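Do Some Towels Really Drink More Water Than Others?

By Nisreen Geagea

Walk down the towel aisle of any store and read the labels. One towel is "thirsty." The next one is "super thirsty." A third one says it drinks up spills "like magic," which should make you suspicious right away. Towels don't get thirsty and there is no magic in them. So what are these labels talking about, and should you believe them?

What makes water go into a towel?

Start with a drop of water on a kitchen counter. It sits there in a little dome. Water is made of tiny bits called molecules, and they pull on each other. That pull holds the drop together.

Water molecules can also be pulled toward other things. They are pulled toward glass, paper and cotton. They are hardly pulled toward wax at all, so water on a waxy leaf rolls around in balls.

Now think about a very narrow gap between two threads. Water touches the sides of the gap and gets pulled along them. The water behind it gets dragged along too, because all those molecules are hanging on to each other. The narrower the gap, the farther the water can creep, even uphill. The grown-up name for this is capillary action (say it CAP-ill-airy).

You can watch it happen. Fold a paper towel into a long strip and hang one end in a glass of water. The wet part climbs above the water line, with no pump and no one pushing.

A towel is full of narrow gaps. That is most of the secret, and you could stop reading here if all you wanted was the secret. The labels say a lot more than that, though.

Cotton or microfiber?

Cotton comes from a plant. Water can get between cotton fibers and also into the fibers themselves, which swell up a little. A thick cotton bath towel also has hundreds and hundreds of loops standing up from the cloth, and the loops make even more places for water to hide.

Microfiber is made in a factory, usually from kinds of plastic called polyester and nylon. People will tell you plastic can't soak up water, so microfiber can't work. They are half right. Very little water goes inside a polyester fiber. But microfiber threads are extremely thin, much thinner than one of your hairs, and there are a huge number of them packed together. Lots of thin threads means lots of narrow gaps, and you already know what water does with those.

So the plastic towel does work. Does it work better? Look out for that word. Better at what? Grabbing a spill quickly? Holding a lot of water? Drying out afterward? A towel can win one of these and lose another, and the label hardly ever tells you which one it means.
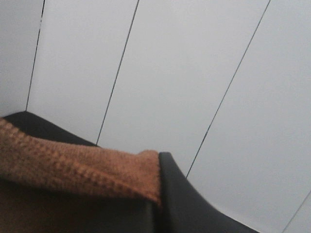
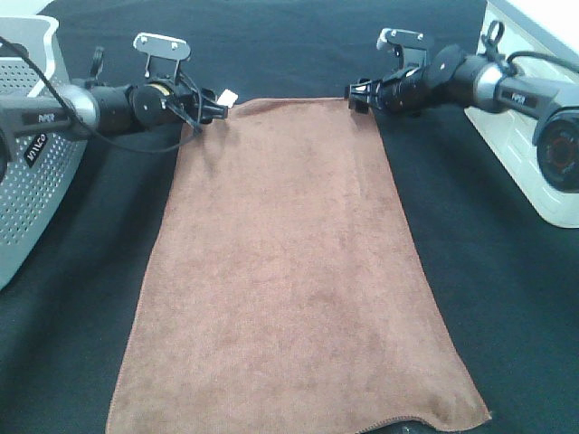
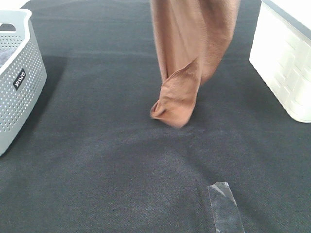
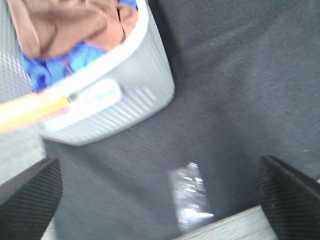
A brown cloth laid flat (second picture), hanging down (third) and crumpled in a basket with a blue cloth (fourth).

The "5 times its own weight" test

A towel from a company called Winbridge came with a big promise on its paper band: "Holds 5 times its own weight in water!" I like a promise with a number in it, because a number can be checked.

My neighbor Marwan Yammine lent me his kitchen scale, and we weighed the towel dry. It was 282 grams. Five times 282 is 1410, so the towel would need to hold 1410 grams of water to keep its promise. The towel and the water together should then weigh 1692 grams.

We pushed it down into a bucket, left it until no more bubbles came up, lifted it out and let it drip for one minute. Then we weighed it again. The scale said 1529 grams.

Take away the 282 grams of towel and you get 1247 grams of water. Divide 1247 by 282 and the answer is a bit more than 4.4. That is a lot of water for one towel! It still isn't five times.

Does that prove the label is wrong? I don't think so, and you should be just as fussy about my test as you are about the label. We tested one towel, once. Maybe the company didn't wait a whole minute for the drips. Maybe they didn't wait at all. If you weigh a towel while water is still pouring off it, you will get a bigger number. The band didn't say how the test was done, and that bothers me more than the missing grams.

There is another problem. When did you last use a towel by drowning it in a bucket? Most of the time you want it to wipe a wet table and leave the table dry. A towel could hold a giant amount of water and still push a puddle around in front of it for the first few seconds.

"It gets softer AND thirstier!"

This one is on the back of a lot of fabric softener bottles in cartoons and jokes, and people repeat it as if it were true. Softener works by leaving a thin, slippery coating on the threads. The coating makes cloth feel nice. It can also make it harder for water to get a grip on the fibers, so a very soft towel may be slower to soak things up. If your towel seems to smear water instead of drinking it, ask whoever does the washing at your house what goes into the machine.

Brand new towels can be bad at drying too. Some are sold with a finish on them that makes them feel fluffy in the store. A wash or two usually helps.

What about color?

Georges Kassab, who is nine, wrote to ask if dark towels soak up more water than light ones. I don't know of any good reason why they should. Dark cloth looks different when it is wet, and that might fool your eyes. But don't take my word for it. Find two towels of the same kind and size in different colors and test them.

Try it yourself

You will need:
A few old cloths, cut to the same size
A tray
A tablespoon
A cup of water
A timer

Ask a grown-up which cloths you are allowed to cut. Put two tablespoons of water on the tray. Lay the first cloth on top and don't press. Start the timer, lift the cloth after ten seconds, and look at how much water is left. Dry the tray and do the same with the next cloth.

Do every cloth three times. If you get three very different answers from one cloth, something in your test is changing. Are you dropping the cloth from higher up? Is the tray tilted?

Before you begin, write down which cloth you think will win. Keep the paper, even if you were wrong. I guessed that an old T-shirt would come last in mine, and it beat a dish towel all three times.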